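Guides > Table linen > Looking after placemats

Search the guides Type a word and press enter Go

How to wash, press and store cloth placemats so they last

I have a great fondness for cloth placemats, and I'll own up to it straight away. We use them at every meal, even if it's only toast, and over the years I've ruined a fair number by treating them as if they were tea towels. They aren't tea towels. They're usually two layers with a seam all the way round, and quite often there's something in the middle to give them a bit of body, so they shrink at different rates and pucker and go the shape of a crisp if you're careless. What follows is how I do mine now, and it does work, though it took me a few goes to settle on it.

What you'll need

A washing-up bowl or a clean sink
Mild liquid soap, the sort sold for woollens
An old soft toothbrush
White vinegar
A couple of thick towels
An iron and a thin cotton cloth to press through
Spray starch, if you like a crisp mat (I go back and forth on this)

Before the first wash

Test the colour. Do this even if the label says it's fast, and do it twice if there's any dark blue or red about. Wet a corner of the underside, press a piece of white kitchen paper on it and count to 24. If the paper stays white, carry on as normal. If it comes away tinted, soak the mats on their own in cold water with a good splash of vinegar for an hour, rinse, and test again. I had a set from Lonari, lovely thick things, that needed three soaks before they stopped giving up their colour, and they've behaved beautifully ever since.

Patchwork and colour-blocked mats want a bit of extra patience here, as each colour may well have been dyed separately. Test every one of them, not just the darkest.

Getting stains out

The sooner the better, of course, but I know how it goes: you're sitting there chatting, somebody has spilled the gravy, and you don't want to be the host who leaps up with a cloth. So dab off what you can with a napkin and leave it until people have gone home.

Scrape off anything solid with the back of a knife. Run cold water through from the wrong side, so that you're pushing the stain back out the way it came in. Then rub in a drop of the soap with the toothbrush, going with the weave, and leave it for twenty minutes or so before you rinse.

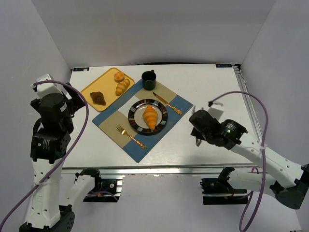

Oily marks are another matter, and cold water won't shift them. For butter, salad dressing and the like, cover the mark with bicarbonate of soda and walk away for a few hours -- overnight is better still. Brush it off, work in a little washing-up liquid and rinse with warm water. Tea and coffee generally come out with vinegar and water, half and half. Candle wax should be left to go hard (you can put the whole mat in the freezer, it does no harm), then cracked off, and whatever remains can be ironed out between two sheets of kitchen paper.

Turmeric I have never beaten. Sunshine fades it a little.

Washing

If your mats have any wadding in them, wash by hand. Fill the bowl with lukewarm water, add a capful of soap and press the mats up and down gently. Don't wring them! Wringing is what pulls the corners out of true, and you'll never quite get them back. Rinse until the water runs clear, then roll each mat up in a towel and lean on it.

Plain single-layer mats can go in the machine on a gentle cycle, in a pillowcase if they've got a fringe. I've done mine at 60 when they were really grubby, but only the plain white cotton ones, and they did come out a touch smaller.

Drying and pressing

Dry them flat. While they're still damp, tug each one back to a proper rectangle, pulling opposite corners towards you a little at a time. Then, when they're nearly dry but still cool to the touch, press them face down through the cotton cloth, starting in the middle and moving out to the edges. Lift the iron and put it down again; if you slide it about you'll stretch the fabric ahead of it. Starch goes on the wrong side, very lightly, and needs a moment to sink in.

Putting them away

Flat, in a drawer, with nothing heavy on top. I used to fold mine in half and by December, when I wanted the good ones out, there was a crease down the middle that took two pressings to shift. If you haven't got a drawer wide enough, roll them loosely round a cardboard tube with the pattern facing out. And do make sure they're bone dry first, as a damp mat in a closed drawer will spot with mildew before you know it.

Last updated October 12, 2024

Contact Ernora Home Guides | Copyright Ernora | Back to top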